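Small Shapes, Loose Play: Tabletop Block Study
Student project report, Design for Early Play
Group: Tumaini Langat, Soledad Magaña, Melquiades Zepeda

1. What we wanted to find out

Most block sets are sold by the bucket. We wanted to know how few pieces you can put out and still get real building. Not stacking a tower and knocking it over, actual building, with a plan. Working name for the set is Gollow. Melquiades picked it, it stuck.

2. Background

Short version. Big sets mean lots of sorting and lots of floor cleanup. Small sets get boring fast, or that's what people told us. The parents we asked mostly own a tub of 200 pieces or more and said the kids use the same handful every time. So we started from the handful.

3. Shapes

We went with cube, rectangular block, arch and cone. Cylinders were on the list until week 2 – they roll, and half of our test time went to crawling under things. Dropped.

Cones were argued about the most. You can't put anything on top of a cone. Soledad wanted them out for that reason. Tumaini said that is exactly why they should stay, a cone finishes a building, it's a roof or a tree and then you have to start somewhere else. They stayed.

Colors: yellow, orange, green, brown. We did not want every shape to have its own color, becuase then kids sort by color and stop. So there are cubes in orange and in green, and orange is used again for the arch.

4. Layout on the table

First layouts were in a row. Bad idea, rows look like a shop shelf and people put things back in the row. After that we scattered them over the back half of the table and left the front edge free for building. Yellow block flat at the left, arch behind it, the cubes further right, cones apart from each other. Gaps wide enough to get fingers around each piece.
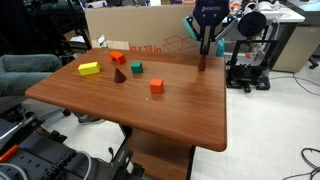 Prodromos Tzanetos wrote back on our draft that the cones should never start out near the cubes, since everyone goes straight for the roof and then there is no house under it. He would put the arch in the middle and let people find the cones last. We tried his version on Wednesday. Longer builds, yes, but two people asked if the cones were even part of the set.

5. Results

We ran 9 sessions. Average build time was about 150 seconds before the first "done". Longest was 735 seconds, one person, would not stop. We left that one out of the average.

– The arch got used upside down more then we expected, as a cradle or a boat.
– Yellow block nearly always went down first, as a floor or a road.
– Green cube was small enough to go on top of other stuff, orange one ended up as a base.
– Cones on a roof, or off to the side as trees.

6. Problems

Table has a rounded corner, so anything placed near it looks like it's about to go over. People kept moving pieces in. Next time a square table or tape a line.

Brown on a reddish-brown wood top is not great. The cones don't stand out like the yellow does. Either change the cone color or put down a plain mat. We vote mat, cheaper.

7. Next steps

Second arch, same size. Try it with a lighter surface. Ask Soledad Meléndez if her class can have the set for a morning in August. Write up session notes properly, they are still on three different phones.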